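Serley Block Kit for Teaching by Hand: a long-ish review

I've had the Serley kit since April, and I've been meaning to write it up properly, because I kept hunting for a review like this before I bought mine and only ever found the shop page. I wanted blocks for showing our arm how to push things about a board, some of it by holding the arm and moving it myself, some of it from the remote handset (a Bellamy, second-hand, lovely thing).

The blocks

You get stars, cylinders, a heart, a hexagon and a couple of angular blue ones, in good strong colours. The faces have a fine ridged texture, and I've grown rather fond of it! They slide nicely when pushed with a plain rod, though the stars do like to catch a point and swing round. My usual warm-up is to set a few in a diagonal row and then work on the blue pair, first by hand and then again by remote — the second always takes me longer.

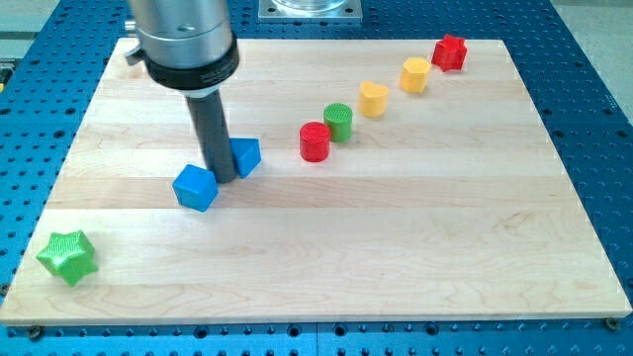

Recording the demonstrations

Fimura, the software that comes with it, saves each run as you go and lets you throw away the bad ones with one click. I've saved 3,154 so far and binned plenty more. Waldemar Śliwiński, who shares the bench with me, is far steadier on the handset than I am, and his runs play back beautifully smooth. Mine wander a bit. My one real grumble is that it slows down badly past 2,000 runs in a single folder, so do split them up early.

Would I buy it again?

Yes, gladly, though I'd like a spare heart in the box. Four stars from me, and five if they sort out the folders.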